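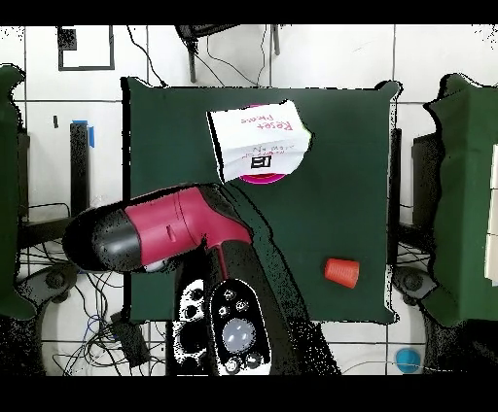
**When does the Chala ward boundary change take effect?**

It takes effect at the first council election after the map is certified. Until then, residents on both sides of Wuvis Creek vote where they vote now.

# Stomstead Ward Boundary Working Group - Minutes, October

Called to order 6:35 p.m. in the lower meeting room. Quorum met. Minutes of the previous meeting approved with one correction: "Umo Street" in item 3 should read "Umo Road."

## 1. Draft map B

The clerk's office presented draft map B. The line between Chala and Stomstead Center now follows Wuvis Creek from the rail bridge to Umo Road, then turns north. Map A followed the old school district line, which splits two apartment buildings.

Map B moves 320 registered voters from Stomstead Center to Chala and 77 the other way. Both wards stay inside the population limit set in the charter. The clerk's office will add the calculation to the packet as a one-page table.

A member asked if the creek or the culvert controls at the Umo Road crossing. The legal description uses the centerline of the culvert. The drawn map does not match it there and will be corrected before posting.

## 2. Written comments

The comment period closed at noon on the last day of the month before. The office received 44 comments. Most concerned the polling place and fell outside the scope of the map. These were forwarded to the elections desk.

Comments on the line itself fell into two groups:

- keep both sides of Umo Road in the same ward
- use the railroad as the boundary for its full length

The second option was tested by staff and puts Chala over the population limit. No further work on it.

The first option is possible with a small change at the north end. Staff to draw it as map B-1 and report the voter counts.

## 3. Polling place

The Chala polling place has roughly 200 parking spaces shared with the clinic. The elections desk reports no conflict in the evening, but has no figures for the morning. Item held over.

Request made for a second accessible entrance on the creek side. Public works to give a cost estimate.

## 4. Notices to voters

Draft notice reviewed. Changes agreed:

- move the ward name to the first line
- replace "precinct" with "polling place" throughout
- print the elections desk phone number on both sides

Notices go out after the council vote on the map - not before.

## 5. Motions

Motion to drop map A from consideration. Seconded. Carried, one opposed.

Motion to send map B to council without waiting for B-1. Seconded. Failed on a tie.

## 6. Next meeting

Same room, 6:30 p.m. Map B-1 and the corrected culvert drawing to be in the packet. Adjourned 8:10 p.m.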